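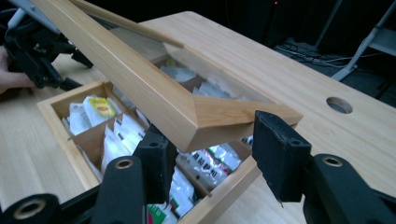

There are two versions of Dultholm in circulation and they are not labeled. The festival version runs 89 minutes. The version Kerslake put into theaters in January runs 86. I have now seen each of them twice, and I kept notes on the second pass of each, so this post is mostly a list of differences with some remarks on the sound.

For anyone who has not followed it, Dultholm is Sandamali Wijesinghe's second feature, after Pudwood. Ebony Ruawai plays a ferry mechanic who goes back to an island to close up her father's house and ends up staying through the winter. Bok-nam Jin shot it. Lindsay Stubbs did the score, what there is of it. The plot is thin and the film does not pretend otherwise.

The missing three minutes do not come out of one place. I expected a dropped scene, probably the one with the tax officer, which is slow and goes nowhere. It is still there in full. What was cut is mostly the heads and tails of shots. Ruawai enters a room, and in the festival version we hold on the doorway for four or five seconds before she comes in. In the theatrical version she is already crossing. Do that enough times and you have your three minutes.

Differences I could confirm:

The opening crossing loses one shot of the engine room. The cut now goes straight from the deck to the pier, and the engine noise carries over the cut and then stops. In the longer version the noise fades under the shot of the gauge. I prefer the fade.

The first phone call is the same length but uses a different take. Ruawai laughs near the end in the festival version. She does not in the other one. The line reading before it is also flatter.

The supper scene has been reordered. The brother's question about the boat now comes before the toast. This matters, as the toast was a way of avoiding the question and now it reads as an answer to it.

The walk to the north shore is shorter by one shot.

The end credits run faster. Part of the three minutes is simply this, so the real loss in the film proper is less than the running times suggest. I did not have a way to time the credits properly in a theater and I will not guess.

On the sound. The festival version was mixed with the dialogue low and the room tone high, and at my first screening in Molbridge several people around me leaned forward during the kitchen scenes. The theatrical mix brings the voices up. It also brings up the hiss in two of the exterior conversations, where the location recording was clearly poor to begin with. The old mix hid that. The new mix has a short patch of wind laid over the worst of it, and the wind starts on a cut, so you notice it. I would have started it a second early.

Stubbs's score is untouched as far as I can tell. There are three cues and all of them are for bowed strings in a low register. The second one begins under dialogue and is easy to miss.

The color has shifted too, although I am less sure about this. The Molbridge projector was replaced between my viewings and I cannot separate the film from the lamp. The night interiors looked greener to me in the theatrical version. The snow looked the same.

A few people have claimed that the shorter version was forced on Wijesinghe by the distributor. I have not found a source for that. In the talk after the Molbridge screening she said she had recut the film after watching it with a full house, and that she had wanted to take time out of it since the first festival. She did not mention Kerslake at all. Recutting between festival and release is common and most of the time the audience never hears about it. 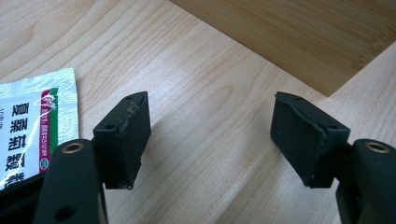

Bonifacio Llorente wrote in after I posted a short note on this last month, and he disagrees with me about the supper scene. His view is that the new order is better for Ruawai, who now has something to react to for the rest of the meal. In the festival version, he says, she spends two pages of dialogue waiting for the brother to speak, and the camera stays on her the whole time with nothing to record. He also thinks the take with the laugh was a mistake from the start and is glad it is gone.

I went back to my notes with that in mind. He is right that she has more to do. There is a moment where she moves the salt away from her brother's plate, and it plays as temper in the new order and as nothing much in the old one. I still think the toast has lost its function. Both things can be true of the same recut, and I suspect Wijesinghe weighed them and picked the performance.

He is wrong about the laugh.

As for which version you will get: theaters have the 86. The disc has been announced with a first run of 2,000 copies and the listing gives no running time. I wrote to Kerslake to ask and got an automatic reply. Pudwood had a run of 1,000 and sold out before I got around to it, so I have ordered this one without knowing which cut is on it. If it carries both I will go through them side by side with a proper timer and correct the list above where needed.

One correction already. In my earlier note I said the shot of the gauge was an insert filmed later, going by the different light on the glass. Bok-nam Jin said at the same talk that it was taken on the first day of the shoot, on the actual ferry, with the engine running. I have fixed the note.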